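**Unit 8: Leadership Selection in Legislative Caucuses**
Rutherford Public Affairs Program – Course Handout, revised July 2021

## 8.1 Purpose of the unit

Members of a legislature sort themselves by party, and party determines most of what happens on the floor. Alongside the parties sit smaller groups, formed on the basis of region, heritage, industry or a single policy concern. This unit examines how such groups choose their officers and what the officers are then able to do. Students should have completed the April readings on committee assignment before beginning.

## 8.2 Formal and informal authority

A caucus chair holds few powers that are written down. The chair calls meetings, sets the agenda, signs letters on behalf of the membership and speaks to the press. Bylaws may also grant control over a small staff budget where chamber rules permit one. None of these powers compels a member to vote in a particular way.

Informal authority is larger and harder to measure. A chair who can deliver 28 votes on an amendment will be consulted by party leaders before the text is settled. A chair who cannot will usually see the text when everyone else does. For this reason, contests for the post tend to turn on a candidate's standing with the wider party as much as on views held within the group.

## 8.3 Case: the Grukwood Assembly

The Grukwood Assembly has 164 seats. Its Household Costs Caucus was formed to press for lower utility charges and for clear energy labeling on home appliances. The group elects a chair at the opening of each term by secret ballot. A candidate must be nominated by two members from different districts, and a runoff is held if no one receives a majority.
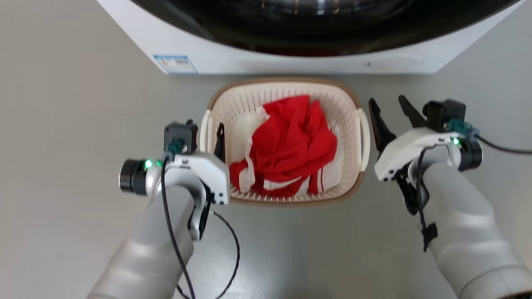 *Figure 8.1. Front-loading washing machine with an energy label on the lower front panel, and a laundry basket.*

In its second term the caucus divided over a labeling bill. Members from the Barnano district favored a mandatory standard with fines of up to 2,000 dollars for each violation. Members from Turno, where several retailers had raised objections, preferred a voluntary code. The outgoing chair declined to take a position, and the election of a successor became in effect a vote on the bill.

The Barnano candidate won on the runoff. The new chair then offered the vice chair's position to the losing side – a step the bylaws did not require – and the bill went forward with a longer phase-in period. Students should note the order of these events. The concession on the text followed the concession on the office.

## 8.4 Terms to know

- **Secret ballot:** a vote in which individual choices are not disclosed.
- **Runoff:** a further round limited to the leading candidates.
- **Phase-in period:** the time allowed before a requirement takes full effect.

## 8.5 Written assignment

Prepare a memorandum addressed to an incoming caucus chair. Identify one issue likely to divide the membership and recommend how offices should be distributed in response. Cite at least two of the assigned readings. Memoranda are submitted through the program office, and late work is accepted only with prior approval.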